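Robots on Screen: Meet Allix

Have you ever built a whole town in a computer game, then knocked it down to see what would happen? Robot engineers get to do something very similar, and they call it work!

Allix is a robot practice kit for schools and coding clubs, made by a company called Bornora. The box is pretty thin, and there's no robot in it. You get a program for the computer, a book of challenges and a big fold-out map of the arm with all its parts named. The robot lives on the screen, in a pretend workshop with a floor, walls, shadows and a table to work at. The word for a pretend place like this is a simulation.

The first workshop you open is called Lazăr. It has a robot arm bolted to a table, and a metal stand with two posts. Each post has a V shape at the top, a bit like the forked stick you'd use to hold up a fishing rod. Your job is to teach the arm to lay things across the stand so they rest there without rolling off. It sounds easy. Wait until you try it!

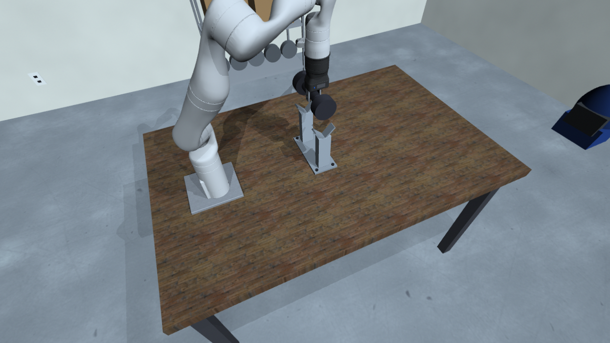
The Allix arm above the stand in the Lazăr workshop.

What are all the bits called?

Start at the bottom, where the arm joins the table. That part is the base. Now put your own elbow on the desk and wave your hand around. Your arm bends at the shoulder, the elbow and the wrist, and a robot arm bends at places it calls joints. Some joints fold and some twist. Try turning your hand palm up, then palm down, without moving your elbow. You've just done a wrist twist!

At the very end is the gripper. It has 2 fingers that squeeze together, so it picks things up the way you'd pick up a pea with your thumb and pointer finger. (Now try tying your shoelaces using only those two fingers on one hand. Not much fun, is it?)

Why does the stand have V shapes?

Grab a pencil and lay it on a flat ruler. Give it a nudge and off it rolls. Now open a book a little way, stand it up and look down at the V the covers make. Something round that drops into a V slides to the lowest point and stays put. Engineers love this trick, and you'll find it in boat trailers, bike racks and the stands that hold pipes while they're being cut. A V is kind to robots too. If the arm is a tiny bit off to one side, the slopes help nudge the object into the middle. 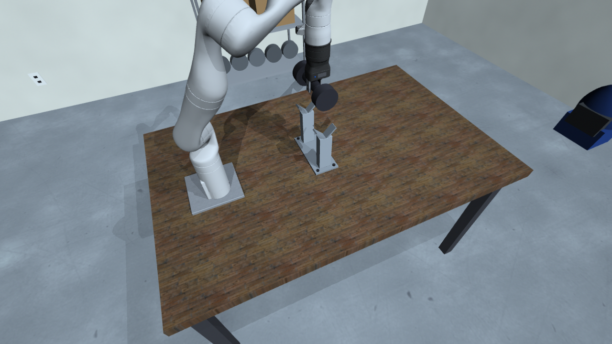

Brarora for Kids | Issue 6 | Page 10

How does the arm know where to go?

In Allix you give the arm a list of places to visit. A beginner's list might go like this:

Go to a spot above the object.
Move down.
Close the fingers.
Lift up.
Go to a spot above the stand.
Move down slowly.
Open the fingers.
Lift up again.

See how the arm always stops above things before it moves down? If it swung straight across the table at stand height, it could whack the posts. Pilots line up with the runway before they land, and it's the same idea. The challenge book calls these stopping spots "hover points", and most of the crashes we had came from leaving one out.

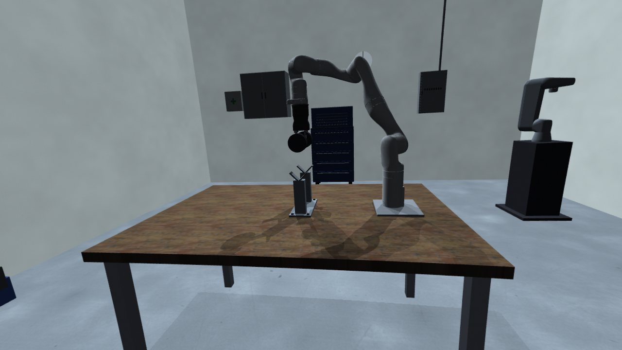

You also have to think about which way the object is pointing. A ball looks the same from every side, so it doesn't care. A long object has to be turned until it lines up with both V shapes. If it's even a little crooked, one end can sit in its V while the other end perches on a prong. In Allix you fix this by changing the wrist twist a small step at a time and running the program again.

And again, and again! The program keeps count for you, and the club that tested the kit for our magazine got to 3,578 runs before the end of October. That many goes with a real arm would take ages, and you'd be picking things up off the floor all afternoon. On screen you press the reset button and everything hops back to where it started.

Where should you grab it?

Find a hammer or a wooden spoon (ask first if it's the hammer). Hold it by the very end of the handle, with your arm out straight. Feel how the heavy end tries to tip down? Now slide your hand closer to the heavy end. Much easier! Every object has a balance point, and a gripper that holds on far away from it has to squeeze harder to stop the object swinging.

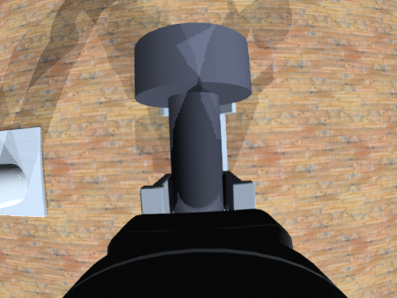
Allix lets you choose how hard the fingers squeeze and where on the object they close. We liked this part best. You can also switch to different views of the workshop, and that helps heaps, as an arm that looks perfectly lined up from one side of the table can be miles off from the other.

Is it any good?

We think so! The pretend workshop looks terrific and the shadows move with the arm. The challenges get tricky quickly, though, and younger kids will want a grown-up or an older friend nearby for the first few. The fold-out map could do with bigger writing. It runs best on a newer computer, and our old laptop was slow whenever the arm was moving.

Words to know

Base: the part of the arm fixed to the table.
Joint: a place where the arm bends or twists.
Gripper: the robot's hand.
Hover point: a safe stopping spot above the work.
Simulation: a pretend place inside a computer that follows rules like the real world's.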